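Sorting stations and shift rosters: Anjani Sembiring on the Flerkari bagging cells

August 11, 2018

Anjani Sembiring manages operations at the Zitalby returns site, where Flerkari moved bag handling from hand benches to gripper cells last December. The cells take closed plastic bags from a table and place them by destination. The software is Kandulex, which the site licenses by the month.

The first figure people ask her for is throughput. A cell handles 224 bags an hour when the bags are firm and closed with a knot. "Soft bags are slower," she said. "The fingers close on film and the weight stays where it was. Then the cell stops and calls a person."

Those calls have changed the job most. Staff used to lift for a full shift of 8 hours. They now sit at numbered stations, watch a screen and clear faults. Sembiring puts the limit at 3 cells per operator. "We tried more. The faults arrive together and the queue backs up."

Back and shoulder complaints have dropped, she said, and complaints about eyes and boredom have gone up. Operators rotate to the loading dock after lunch, a change requested by Ibrahim Balogun, who represents the day shift. Balogun is less satisfied with pay grades. "Clearing a fault takes judgment," he said. "The grade is still the lifting grade." A revised grade is under discussion.

No one was let go when the cells came in, according to Sembiring, but leavers have not been replaced on the night shift. She expects that to continue.

Training takes 600 minutes, split between the screen and the table. She would like more of it at the table. "People need to know what a bad grip looks like before the alarm tells them."

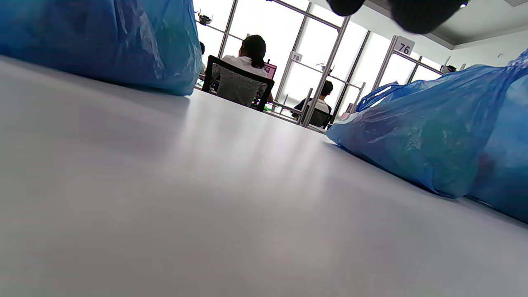
Blue bags on a table at the site, with staff seated near stations 76 and 78.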